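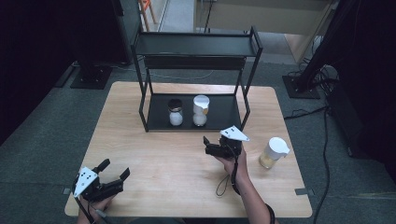
The little black shelf on the table, two jars in so far.

I have been meaning to do something about the spice and baking jars since April. They lived in a cabinet next to the stove, three deep, and I could only ever see the front row. When I pulled everything out I found two open bags of coconut and a jar of mango pickle from Achari with a spoonful left in it. I threw out the pickle and combined the coconut.

The shelf is a two-tier one in black metal. I bought it secondhand from Hala Awad, who was moving and didn't want to pack it. She thinks it came from Andholm but the sticker is gone. It was $10. The legs are thin, and I thought it might wobble with weight on it, so I loaded it up with cans overnight before trusting it with glass. It was fine.

I set it up on the light wood table first instead of going straight to the kitchen counter. The table is lower and I can get at it from all sides, and I wanted to work out the order of things before I had to reach over the toaster to do it.

The bottom level is for what I use most days. The short jar with the black lid went on the left and the taller one with the white lid on the right. I like being able to tell them apart by the lids, and I'm not going to buy a matching set. Paraskevi Konstantinidis gave me a box of her old jars last year and no two of them are the same height, so matching was never going to happen anyway.

The top level will get the lighter things: tea, bay leaves, the dried chilies. I measured the gap between the two levels before deciding. My tallest jar is the rice one from Dilen and it doesn't fit underneath, so it stays in the cabinet.

The clear cup with the dome lid is still sitting out on the table. I save those cups because they are handy for small amounts, but the lids don't seal well enough for anything I want to keep more than a week. I'll find a proper jar for that one.

Labels are next. I tried masking tape and a marker on a couple of the old jars and the ink rubbed off on my fingers within a few days. Aravind Kamath uses freezer tape and says it holds through washing, so I bought a roll. I'm putting the name on the front and the date on the bottom, where it won't be in the way when I refill.

I still have 5 jars waiting to be washed, and one has a lid that smells of garlic no matter what I do. Baking soda didn't help. If that lid doesn't air out on the windowsill I'll use the jar for buttons.

Posted May 17, 2022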